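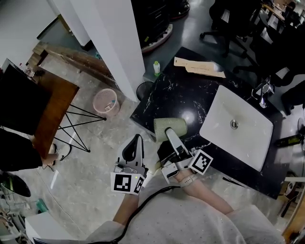 A pale green hair dryer and a white rectangular sink set on black marble.

Caring for your eyelids at home: warm compresses and lid cleaning

Ilesville Eye Clinic, patient information sheet 248
Prepared by Rosalía Aguirre, orthoptist. Clinical review by Dr Melquiades Ochoa.

This sheet is for adults who have been told by their optometrist or eye doctor that they have blepharitis, blocked oil glands in the eyelids, or dry eye linked to either condition. The clinic sees more than 1000 patients a year with these problems. Most can manage them at home with a routine that takes a quarter of an hour.

The routine does not cure blepharitis. It keeps the oil in the glands flowing and removes the crusts and scale that irritate the lid margin. Symptoms usually begin to settle after several weeks of daily care and tend to return if the care is stopped.

Before you start

Do not begin this routine without advice if you have had eye or eyelid surgery within the past three months, if you have been told you have an infection of the cornea, or if the skin of your eyelids is broken or blistered. Patients with reduced feeling in the face should speak to clinic staff before using any heated product.

You will need:

A clean face cloth, or a heated eye mask recommended by your clinician
A bowl of water that has been boiled and allowed to cool until comfortably warm
Lint-free pads or cotton pads (loose cotton wool sheds fibres and should not be used)
Lid wipes or lid cleanser, if these have been recommended to you
Lubricating eye drops, if prescribed
A clean towel

Remove contact lenses and all eye makeup. Wash your hands with soap and water and dry them on the clean towel.

Step 1: Warm the lids

Soak the face cloth in the warm water and wring it out. Test it against the inside of your wrist. It should feel warm and never hot. Close both eyes and lay the cloth across them without pressing.

Hold the cloth in place for five to ten minutes. A face cloth loses its heat quickly and will need to be soaked again every minute or two. Many patients find a heated mask easier for this reason. If you use a mask, follow the heating times on the packet exactly, check the temperature on your wrist each time, and do not reheat a mask that is still warm. A mask that is split or leaking must be thrown away.

Vision is often blurred for a few minutes after the compress. Wait until it has cleared before driving or using stairs.

Step 2: Massage the lids

Massage should follow straight after warming, while the oil is still soft. Keep your eyes closed throughout.

For the upper lid, look down behind the closed lid. Place the pad of one clean finger just under the eyebrow and stroke gently down towards the lashes. Begin at the nose and work outwards until the whole lid has been covered.

For the lower lid, look up behind the closed lid. Place your finger on the skin above the cheekbone and stroke upwards to the lashes, again working from the nose outwards.

Repeat five times on each lid. The pressure should be firm enough to move the skin and should cause no pain. Do not press directly on the eyeball. Patients with glaucoma, and those who have had glaucoma surgery at any time, should ask their eye doctor whether massage is suitable before trying it.

Step 3: Clean the lid margins

Dampen a pad with the cooled boiled water, or open a lid wipe. With the eye closed, wipe along the base of the upper lashes from the inner corner to the outer corner. Turn to a clean part of the pad and repeat along the lower lashes.

Use a fresh pad for the other eye. Place used pads in the bin straight away.

If crusts remain, hold a damp pad against the closed lid for a minute to loosen them, then wipe again. Do not pick at crusts with a fingernail. Cotton buds may be used only if your clinician has shown you how.

Clinic staff no longer advise home-made solutions of bicarbonate of soda, which are difficult to mix to the right strength and can dry the skin. Products containing tea tree oil should be used only on the advice of your clinician, and undiluted tea tree oil must never be put near the eye.

Step 4: Use your drops

If you have been prescribed lubricating drops or an antibiotic ointment, use them after cleaning. Where both are prescribed, put the drops in first, wait at least five minutes, then apply the ointment. Do not let the tip of the bottle or tube touch the eye or lashes.

How often

Carry out all four steps twice a day for the first month, unless you have been given different instructions. Once a day is usually enough after that. Patients who find mornings difficult may do the full routine in the evening and the cleaning step only in the morning.

Around the home

Dry, moving air makes symptoms worse. Direct car vents, fans and heaters away from the face. Take regular breaks from screens and blink fully when reading. Replace mascara and eyeliner every three months, and do not apply liner to the inner edge of the lid. Pillowcases and face cloths should be washed often in hot water.

When to seek help

Contact the clinic during opening hours if your symptoms have not improved after six weeks, if the skin of the lids becomes sore or flaky, or if a lump on the lid is growing or has not gone after a month.

Seek care the same day if you have any of the following:

Moderate or severe eye pain
Sudden loss or change of vision
Marked sensitivity to light
A red eye in a person who wears contact lenses
Swelling or redness spreading around the eye, particularly with fever

Outside clinic hours, go to your nearest emergency department.

Follow-up

Bring this sheet, your drops and any lid products to your next visit. Review appointments are held in Room 26. Please arrive without eye makeup and leave contact lenses out on the day. Copies of this sheet in large print are available from reception.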